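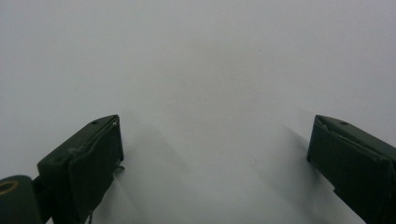
October 15, 2018 -- chores log, bench 2

Fingers: the green coating is scuffed along the seam on the left one, and the right one has a frayed line in the matching spot. Dede wants to recoat. I want to see how bad it gets first. We agreed to argue again after the next 30 grasps.

Towel folding, Ornix planner, 16 tries. Seven came out as something you could put in a drawer if the drawer were deep and you never had guests. The rest were wads. My mother folds a towel while on the phone and looking for her glasses, so the machines have some ground to make up.

Sock pairing: skipped. Alžběta has the socks.

Wiping, Kratochvíl settings: fine on a bare surface, which I suppose counts as a chore in a house where no one lives. Put a mug down and it wipes the mug across the room. Tatiana's fix is to lower the force to 10 in the config. Tried it, and now it pats the surface politely and moves on.

Sorting M4 screws from M5 for the shop: don't ask. Orsolya did the bin by hand over lunch and left it on my chair.

To do:
- check the linkage on the left side before the next run
- opening at full width again, compare with the Etari numbers
- ask Tarek who told Ninby we'd demo dishes in October -- it wasn't me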